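Progress report to Brinkmann, Busamis kitchen props
13 Jun 2026

Hi Oluf,

Quick update on where we are with the kitchen sets, and it's mostly good news! The money you released in January has gone further than I expected. We had budgeted for 200 items and the first 100 are now bought, washed and logged, with 4 boxes still on the way from Lostham. Bernd Bauerfeind has been handling the orders and keeps talking suppliers down on price, so please don't ever take him off this.

The long table is laid out too. We covered it in brown paper and marked it off with blue tape so each kind of item has its own patch. The paper creases more than I'd like – I want to try a heavier roll next time – and a few of the tape lines need redoing, but it works well enough for sorting and it's cheap to replace.

What I'm still short of is bowls. We keep running out of small ones (the pastel ones get grabbed for everything, ice included), and I'd love to add 6 more before the Dunska order closes. The cutting board and toy food are fine as they are. Scoops I'm happy with, and I don't want to buy any more until we've agreed where they all get stored. Could you let me know on the bowls soon? It's a small sum and it can come out of the leftover shipping money.
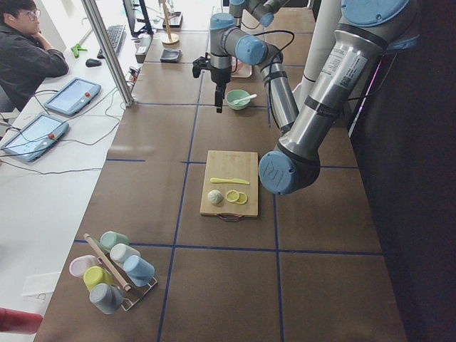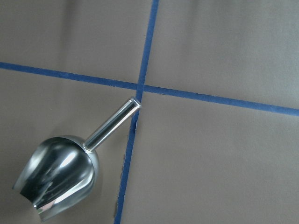
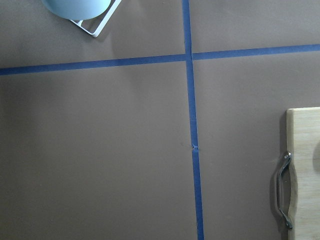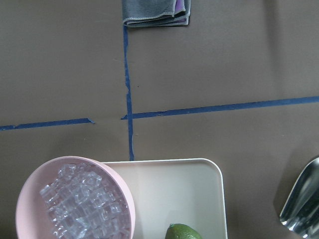
Blue tape on the covered table; the pink bowl of ice is in the last picture.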